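Jultness Two-Finger Hand Gripper, Matte Black, Parallel Linkage, Brass Pivots, Pad-Faced Fingers

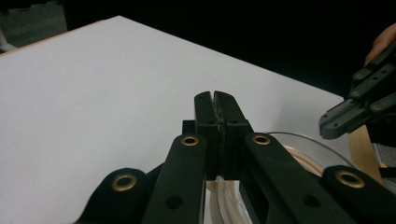 Overview

The Jultness is a hand-held two-finger gripper for people building their own automation at home or in a shared shop. You hold it and work it yourself. The same finger and linkage set bolts to the Fedov wrist plate if you later want to drive it from an arm, so the parts you learn on are the parts you end up running.

It is sold as a kit or assembled. Both versions use the same parts. The kit takes one evening for someone who has put together a 3D printer or a drone frame before, and longer if you have not tapped plastic by hand.

Most owners buy two, one for each hand. A pair is the cheaper way to get them and ships in one box.

What is in the kit

Finger blocks, left and right, matte black
Grey finger padding, precut, with one spare set
Linkage arms, inner and outer
Brass grommets for the arm pivots
Hand body and trigger
Return spring
Screws, with a few extra of each length
2 hex keys
Printed assembly sheet

Thread locker is not included. Use the removable kind, and keep it off the plastic.

Fingers and padding

The fingers are squared off at the tips and close along a narrow line, with padding facing padding. Each one is held by two screws on its upper face. Take those out and the finger lifts off without disturbing the linkage.

The padding is adhesive backed. Clean the finger face with alcohol, let it dry, and press the new strip down from the base toward the tip. If the strip hangs over the edge, trim it with a sharp blade before first use. An overhang will catch on thin sheet and peel back.

Padding wears fastest at the tip. Replace both sides together or the fingers will meet off center.

Linkage

Inner and outer arms on each side keep the finger faces parallel through the stroke. The pivots run in brass grommets, which are pressed in from the top. Seat them with a vise or an arbor press and a flat block. A hammer will work but tends to crack the lobe on the outer arm, and cracked arms are not covered.

The plain holes on the inner arms have no grommet and do not need one. They take the return spring. Leave them open if you are fitting the Fedov drive link.

Specifications

Type: parallel linkage, two fingers
Fingers: 2, removable
Maximum opening: 34 mm at the tips
Actuation: hand trigger, spring return
Hand: left or right
Finish: matte black
Pad color: grey
Wrist plate: Fedov, sold separately

Setting the closed position

Do this after assembly and again after changing pads.

Back off the stop screw until the trigger moves freely.
Close the fingers by hand until the pads just touch along their full height.
Turn the stop screw in until you feel it meet the trigger.
Add a quarter turn and lock it.
Open and close the gripper several times and look at the seam from behind. It should stay straight and in the middle.

If the seam leans, one finger is sitting proud on its arm. Loosen its two screws, square the finger against the other one, and tighten again. If it still leans, check that the grommets on that side are fully seated.

Working with it

The gripper handles light parts: brackets, small boxes, tape, coiled tubing, lids, connectors. It is not a clamp. Do not use it to hold work for drilling or to pick up anything under spring tension.

For bench practice we suggest a plain light-colored tabletop and a shallow clear bin. Dark fingers are easy to follow against a pale surface, and you can see what the tips are doing through the side of the bin. Soft coils are a good early test. Squeeze too hard and the coil folds, squeeze too little and it slides out from between the pads.

When running a pair, keep the outer arms clear of each other. They swing wider than the fingers do, and knocking them together will loosen the pivots over time.

Care

Wipe down with a dry cloth. One drop of light oil per grommet every couple of months is enough. Wipe off the excess, as oil on the padding ruins the grip and will not wash out. Store with the fingers closed and the trigger released.

Options

Deltik soft pads: thicker and grippier, for fabric and film. Reset the closed position after fitting.
Deltik long fingers: for reaching into deep bins. Reduces grip at the tip.
Fedov wrist plate: for mounting to an arm. Includes drive link.
Spare arm set: inner and outer arms for one gripper, grommets not installed.

Ordering and lead time

Grippers are cut and packed at our shop in Salinas. Kits ship from stock. Assembled units take 2 weeks. The next run of long fingers is due in November, and orders placed now will be held for it unless you ask us to split the shipment.

Questions about fit or spare parts go to Emiliano Trujillo at the shop. Have the revision letter ready. It is molded inside the hand body, next to the spring.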